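Brimia, cuaderno de montaje: la pinza de mano en la cocina
15/5/25

Con la presente entrada se retoma el registro del proyecto Brimia, interrumpido desde el mes de noviembre por razones de trabajo. Como saben quienes siguen este cuaderno, Brimia consiste en la construcción doméstica de un brazo de sobremesa capaz de ejecutar tareas sencillas de cocina, y en la grabación previa de esas mismas tareas con pinzas accionadas a mano. El brazo continúa en el taller compartido de la calle Lamont. Las grabaciones, en cambio, se realizan en mi domicilio.

Durante el invierno se revisó por completo el soporte de los dedos. La versión anterior, impresa con un relleno insuficiente, cedía al cerrar la pinza sobre objetos rígidos, y el desplazamiento de las almohadillas inutilizaba buena parte del material grabado. Iona Moncrieff, responsable del diseño mecánico, propuso fijar cada soporte con dos tornillos y aumentar el grosor de la base. El nuevo conjunto se imprimió en el taller y se ajustó en dos tardes. Queda por resolver la holgura del gatillo, asunto sobre el que se volverá más abajo.

La tarea escogida para este periodo es la de remover y extender masas blandas dentro de un cuenco. Se trata de un caso incómodo: el material cambia de forma con cada contacto, se adhiere al dedo y ofrece una resistencia muy pequeña, que el sensor de corriente del brazo apenas distingue del rozamiento propio de la transmisión. Ewan Pollock defendía comenzar por cuerpos rígidos y dejar las masas para el otoño. Tras considerarlo, se decidió mantener el plan inicial, por entender que los cuerpos rígidos ya están suficientemente representados en las sesiones anteriores. 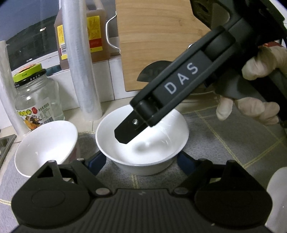
El procedimiento ha quedado establecido del modo siguiente. Cada toma comienza con ambas pinzas en alto y separadas, dura 15 segundos y termina con la retirada completa del dedo. Quien maneja la pinza debe mantener la muñeca en una posición natural y evitar los giros que el brazo no pueda reproducir después. Esta última condición es la que más tomas obliga a descartar, pues la mano humana corrige sin advertirlo y la articulación final de nuestro brazo tiene un recorrido bastante modesto.

El objetivo fijado para la tarea es de 500 tomas. Se han grabado 402, de las cuales 257 se consideran válidas tras la primera revisión. La proporción es inferior a la deseada, si bien mejora de forma apreciable en las sesiones posteriores al cambio de soportes. Las tomas rechazadas se conservan en una carpeta aparte, con una anotación breve del motivo, por si más adelante resultaran útiles para ajustar los criterios de selección.

En cuanto al programa de sincronización, al que llamamos Clernen por costumbre, se ha corregido el error que desfasaba los relojes de las dos pinzas tras una pausa prolongada. La corrección es provisional - se reinician ambos relojes al comienzo de cada toma - y conviene sustituirla por una solución más ordenada cuando el tiempo lo permita. Los archivos antiguos siguen siendo legibles con la versión actual.

Respecto de la holgura mencionada, se ha pedido un muelle más firme a Bakel, la ferretería que viene atendiendo los pedidos menudos del proyecto. Entretanto, una arandela fina entre el gatillo y el pasador reduce el juego, aunque endurece el cierre y cansa la mano en sesiones largas. Se ruega a quienes hayan construido una pinza semejante que indiquen en los comentarios qué muelle emplean y con qué diámetro de hilo.

La próxima entrada se dedicará al brazo y al montaje de la nueva articulación de muñeca, cuyas piezas están ya impresas y a falta de lijar.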